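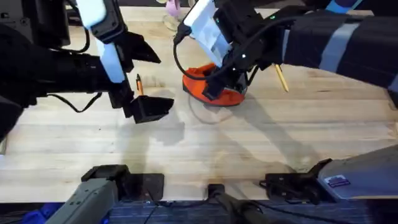 Marsden Kitchen Phrases

A list of everyday cooking instructions in English, Romanian and Tigrinya, with notes on measure words. Put together from handwritten recipe cards and typed up by hand. This file explains what is in the download, how it was made and what to watch out for.

Contents

phrases.csv, the main table
cards.csv, one line per recipe card
measures.txt, a plain list of measure words with notes
CHANGES.txt, what was changed in each release
LICENSE.txt

Summary

The main table has 2834 rows. Each row is one instruction as it was written on a card, such as "let it stand under a cloth" or "add flour until it stops sticking." A row has the original wording, the language it was written in, and a translation into each of the other two languages where we have one. Not every row is complete. Tigrinya translations are the thinnest part of the table, and Sumeya Negash is still working through the baking section.

The cards came from households in Marsden and Isgate. Most are undated. We did not try to guess the age of a card from the paper or the handwriting, and the table has no date column.

Columns in phrases.csv

row_id: a number that stays with the row for good. If a row is removed, its number is not used again.

card_id: the card the instruction came from. Matches the same column in cards.csv.

lang: en, ro or ti. This is the language on the card, which may differ from the language spoken at home.

text: the instruction as written, with spelling left alone. Romanian cards often leave out diacritics, and we have not put them back in this column.

text_clean: the same instruction with spelling, diacritics and punctuation corrected. If nothing needed correcting, it repeats the text column.

tr_en, tr_ro, tr_ti: translations. The column for the original language is left blank.

step: the position of the instruction on the card, starting at 1. Notes written in the margin have no step number.

margin: yes or no.

checked_by: initials of the second reader. Blank means only one person has read it.

Columns in cards.csv

card_id, town, dish, dish_type, condition. The dish column gives the name on the card in its own language. Where a card has no title we wrote "untitled" and did not supply a name, even when the dish was easy to guess. dish_type is one of bread, soup, stew, pickle, sweet, drink or other. "Other" is larger than it should be and may be split later. The condition column is good, faded or damaged.

How the text was typed up

Each card was read by one person and typed into a sheet, one instruction per line. Lenuța Ilie read nearly all of the Romanian cards. Farzana Siddiqui read the English ones and set the rules for splitting long sentences. A second reader then went over the sheet with the card in hand and marked anything they read differently. Where the two readers could not agree, the word is given in square brackets with a question mark.

Splitting was the hardest part to keep even. "Fry the onion and add the paprika off the heat" is two instructions in this table. "Stir and taste" is one. The rule is that a line is split when the second verb acts on a new ingredient or needs a different heat. Earlier sheets did not follow this rule well and some of those rows are still in the table. They are mostly soups.

Words we could not read at all are given as [...]. Please do not fill these in without seeing the card.

Measure words

The file measures.txt covers cups, spoons, pinches, handfuls and a number of household measures that only make sense with the object they refer to, such as "the blue mug" or "one lid." We have not converted any of these to grams. Where a card gives both, both are kept. One bread card calls for 300 grams of flour "or the small tin," and that is the only clue we have to the size of the tin.

Romanian "un praf" is translated as "a pinch" for salt and as "a packet" where the card is clearly talking about baking powder. There are 22 rows where it could be either. They are marked with an asterisk in text_clean.
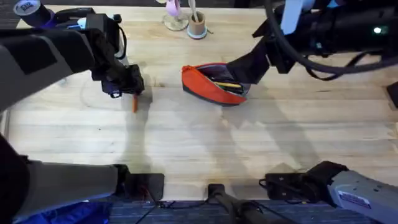

Cosmin Pop wrote that the asterisk is easy to miss and breaks a plain text search, and that he would sooner see a separate column for doubtful readings. He also pointed out that in his family "un praf" of baking soda meant what fits on the tip of a knife, so "pinch" is a fair translation there but the amount may be smaller than an English reader expects. We agree on both counts. A column called doubtful is planned for the next release. The knife tip note has been added to measures.txt.

Known problems

Some cards are copies of each other. A popular plum dumpling recipe was passed between several homes with small changes, and all the versions are included. If you are counting how common a phrase is, remove repeated dishes first or the dumplings will swamp the sweets.

Oven instructions are vague across all three languages. "Hot oven," "good oven" and "bread oven" are translated word for word. Temperatures appear on a small share of the English cards and are in Fahrenheit unless the card says otherwise.

Two cards were typed with their steps in the wrong order because the back was read before the front. This was fixed in the November release. If your copy has a soup that begins with "serve with sour cream," it is an old one.

The Tigrinya text is in Ge'ez script. Some spreadsheet programs will open the file with the wrong encoding and show question marks or boxes. Import it as UTF-8. Do not save over the original from a program that shows it wrongly, as the text cannot be recovered from that copy.

What it is good for

The table has been used to make a printed glossary for a shared kitchen, and as reading practice for adults learning to follow written instructions in English. It may also be useful for spelling studies or for comparing how the three languages give orders in writing. Romanian cards switch between "you add" and "one adds," sometimes on the same card. The translations do not try to show this.

It is not a cookbook. Many cards leave out steps the writer took for granted, and the pickle cards in particular should not be followed as preserving instructions. Amounts of salt and vinegar are often missing. Use a tested recipe.

Privacy

Family names written on the cards were removed from both tables and replaced with [name]. First names that are part of a dish title were kept if the household said this was fine. Phone numbers and addresses on the backs of cards were not typed up. Scans are not part of the download and are not available on request.

Anyone who lent a card can ask to have it taken out. Send the town and the name of the dish, and the rows will be removed in the next release.

Sending corrections

Send the row_id, what you think it should say, and why. A short reason is enough. Please put corrections to translations and corrections to readings in separate messages, as they go to different people. Octavian Jitaru collects them and goes through the pile on Wednesday evenings.

New cards are welcome in any of the three languages. We are short of soups in Tigrinya and drinks in anything.

License

Free to use, copy and change, with credit to Marsden Kitchen Phrases. If you publish a changed version, give it a different name and say what you changed.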